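How to prepare an investment attraction submission for a state or territory government

Scope

The procedure applies to a foreign or interstate manufacturer seeking land, payroll tax relief or a co-contribution grant from a state investment office. It does not cover foreign investment screening, which runs on its own timetable and has its own forms. Yuk-lan Kong wrote the first version for Tsang, a trade advisory practice; Ayantu Ejigu revised it in June after the Brimer submission.

Before you start

Obtain the current guidelines from the investment office and check the version number in the footer. Guidelines are reissued without notice, and a submission against a superseded version will be returned unread. You will also need:

Audited accounts for the last three financial years, in English
A certificate of incorporation for the parent and any local subsidiary
A board resolution authorising the project
A site preference, even if provisional

Step 1. Identify the policy you are applying under

Most governments run a general industry policy and a set of sector policies alongside it. Sector policies usually carry better terms and narrower definitions. Read the definitions clause first. Prostine applied under an advanced manufacturing policy and was moved to the general stream after 47 days, as its packaging line fell outside the definition of "advanced process". The clock restarted on transfer.

If the project could sit under two policies, nominate one and name the other in the cover letter as an alternative. Do not lodge twice.

Step 2. State the investment in the required form

Separate capital expenditure into land, buildings, plant and other. Leased plant is generally excluded from eligible expenditure. Second-hand plant may be admitted at a valuer's figure; attach the valuation. Use Australian dollars and give the exchange rate and the source of the rate in a note beneath the table.

Working capital is not investment for this purpose. It is the most common item struck out at assessment.

Step 3. State the employment commitment

Express jobs as full-time equivalents at a given date. Skunine committed to 242 positions at the end of the third year of operation, with construction jobs listed on a separate line. Keep them separate. Any agreement that follows will contain a clawback clause, and the clawback is calculated on the operating figure alone.

State what proportion of roles will be filled locally and what training is planned. A letter from a TAFE or registered training organisation carries more weight than a paragraph of intent.

Step 4. Describe the plant and process
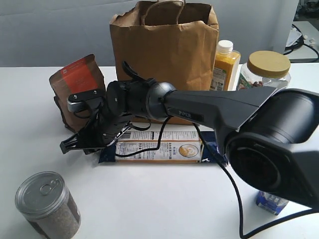

Assessors score the process description against the sector definitions, so write it in the terms the policy uses. Give each major item a line in the plant schedule, with supplier, model, country of manufacture and cost. Photographs are accepted as an annexure. Where a name or marking on the equipment is legible, as with the grey PiPER lettering on the black arm, the schedule should spell it the same way, capitals included. A mismatch between schedule and annexure will generate a request for clarification, and the assessment period stops until it is answered.

Step 5. Lodge and track

Lodge through the portal before 5 pm local time. The portal does not adjust for daylight saving in other states. Keep the receipt number; the case manager will not be able to find the file by company name until it has been allocated.

Allocation takes place each Wednesday. The assessment period is 60 days from allocation, excluding any time spent waiting on the applicant.

Step 6. Respond to the draft term sheet

A term sheet is not an offer. Check the milestone dates, the definition of completion, the reporting frequency and the confidentiality clause. Media announcements normally require the minister's written consent, and this extends to announcements made by the parent company overseas. Return comments as a single marked-up document.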